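Skurnora puts a price on Pareo, and invites buyers to check the sums

Skurnora today opens orders for Pareo, a four-bay desktop storage box for small studios and people who work at home. It costs £584 without drives. We have read plenty of launch notices in this trade and believed few of them, so here are the awkward parts first.

Pareo will not make a slow network fast. It will not replace a backup kept in another building. If you already own a four-bay box that works, keep it.

The speed figure needs care too. Our test unit read large video files at 312MB a second over a direct cable. That was with four new hard drives, one user and nothing else running. Small files were a good deal slower, and a nearly full box will be slower again. Both sets of results are on our website, on the same page.

"Every storage maker quotes its best number, and I don't trust ours much more than anyone else's," said Rosalía Esteban, head of product at Skurnora. "Run your own files on it for a fortnight. If it's no quicker than what you had, send it back."

Carretero, a reseller, put 3118 hours on an early unit before agreeing to stock it. One drive failed in that time. The rebuild finished with no files lost, though it took longer than our own manual had promised. The manual has been changed.

"We were told it would be quiet," said Telmo Ortuño, who ran the trial. "It's quieter than the last one. I wouldn't sleep next to it."
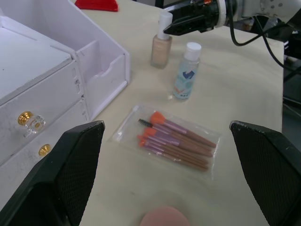 Drawer unit with crystal-style knobs, and a clear pouch of make-up brushes.

Pareo works with drives from any maker. There is no monthly fee and no account to set up. A cloud copy service, run by Onorside, can be added later at extra cost. We suggest reading its terms on getting data back out before signing.

First units ship in December. The warranty covers the box and power supply for four years, and does not cover drives or the data on them.

Press contact: Aušra Bite, Skurnora press office. Review units are lent without conditions.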